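Subject: Re: Second intake, seed loan paperwork for the Eltcombe group
From: Heloísa Honorato
To: Enberg members list
Date: March 20, 2024
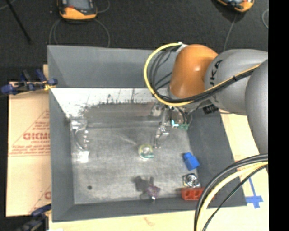
Cleiton, all,

Replies to your points are below, in the order you raised them. I have trimmed the rest of the thread.

Cleiton Evangelista wrote:

> 1. The form asks for twelve months of bank statements. Five of the
> applicants opened a business account in January and have nothing
> before that. Do we turn them away?

No. The rule says twelve months or the full life of the account, whichever is shorter. The form has the old wording. Applicants with a short account history should attach a signed list of sales for the missing months. Handwritten is fine if the dates can be read. Personal statements are accepted only where business income went through the personal account, and in that case the business lines should be marked.

> 2. The fee. Miranda's page says 35, the PDF says nothing. Is it
> charged per person or per business?

Per business. Two partners in one firm pay 35 once. It is taken when the loan is approved and is not deducted from the loan. I have asked Janaína to add a line to the PDF.

> 3. Several women asked whether the 500 starter amount can be used
> for rent. Gervásio told them yes, the mentor guide says no.

The guide is right for deposits and wrong for monthly rent. Section 2 allows running costs for the first quarter, and rent is a running cost. A deposit is refundable, so it counts as an asset and has to come from the applicant's own money. Gervásio, please let the people you spoke to know about the deposit part. One of them may already have signed a lease.

> 4. Can the mentoring sessions be done by phone? The bus from
> Eltcombe does not fit the evening slot.

The first session has to be in person, as the mentor checks ID and signs the intake sheet. After that, phone is allowed. Log the call in Praltik under "session, remote" with the start and end time. Calls entered under "contact" do not count toward the required hours, and I had to move a number of them by hand last quarter. The export does not flag the error.

> 5. Repayment example in the handout does not add up.

Agreed. The example shows three payments of 333 on a loan of 1,000, which leaves 1 unpaid. The last payment should read 334. The schedule Praltik prints is correct, so give applicants that one until the handout is fixed.

Two items not in your message:

Gaspard Lefèvre has offered to run the pricing workshop again. He needs the list of trades in advance, since the food and clothing groups use different worksheets. Send trades only, no names.

The reference letter template still has the old return address. Letters sent there are forwarded, but slowly. Please use the copy in the shared folder and delete any local ones.

Heloísa

--
Enberg members list
To leave the list, send a blank message with "unsubscribe" in the subject line.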